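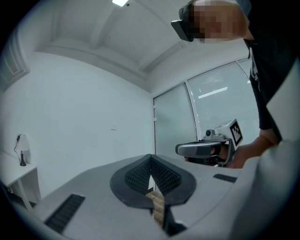 Textured black pads and a narrow strip of tan wood.

Odon Roller School, Billville
Floor and Rental Gear Check, before summer beginner classes
Date: 3 July 2023
Checked by: Sunita Quintanilla and Ravindra Garg

What a good check this was! The floor is in the best shape I've seen since we opened, and most of the comments below are small stuff. Please read your own section before you come in.

1. SKATING FLOOR
Surface swept and dry mopped: OK
Boards level, no raised edges: OK, except one board by the snack counter. Ravindra sanded it down and it feels great now, but roll over it yourselves and tell me what you think.
Beginner lane tape stuck down: REDO. The yellow tape is curling at the far turn.
Sand or grit at the entry mat: OK

2. WALLS AND RAILS
Handrail bolts tight: OK. Two needed a quarter turn.
Gate latch closes by itself: NO. It closes if you help it (new spring ordered from Morsy, should be here this week).
Wall padding, long side: OK
Wall padding, short side: OK for now. The bottom seam near the exit is starting to open. Markos, can you stitch it before August?

3. RENTAL SKATES
Pairs checked: 431
Pairs pulled for repair: 11
Mostly worn toe stops, plus a few sticky bearings. Almost 20 pairs got fresh laces too, and they look so much nicer. Kids' sizes roll beautifully after the cleaning, so thank you, Abilio!
Toe stops: check each one by hand, a full twist both ways. Looking at them isn't enough.
Size stickers readable: OK

4. HELMETS AND PADS
Helmets with cracked shells: none
Helmets past their replacement date: six, boxed up and labeled DO NOT USE
Knee pads washed: OK
Wrist guards: short on smalls. Noboru is bringing the spares over from the other closet. 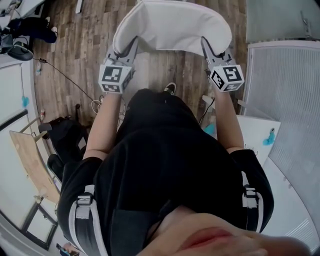 Buckles get their own line this year, and I'm so happy we added it! Open and close every one, then give the strap a firm pull. Beginners fiddle with these all through class and the webbing works its way loose without anybody noticing. I'd love for our next set of helmets to have buckles like the white ones on the black shoulder straps in the photo, which stand out nicely when you're scanning down a line of wiggly seven-year-olds. Ours are black on black, so go slowly and use your fingers.
Buckles, adult helmets: OK
Buckles, kids' helmets: OK, one strap rethreaded

5. FIRST AID AND EXITS
Ice packs: OK
Bandages: restock the large ones
Both exit doors open fully: OK. Keep the cone stack away from the side door, please.
Incident book and pen at desk: book yes, pen no

STILL OPEN
Beginner lane tape: Abilio
Gate spring: Ravindra
Wall pad seam: Markos
Small wrist guards: Noboru
Large bandages and a pen: Sunita

Initial next to your item when it's done and leave the sheet on the clipboard by the skate counter.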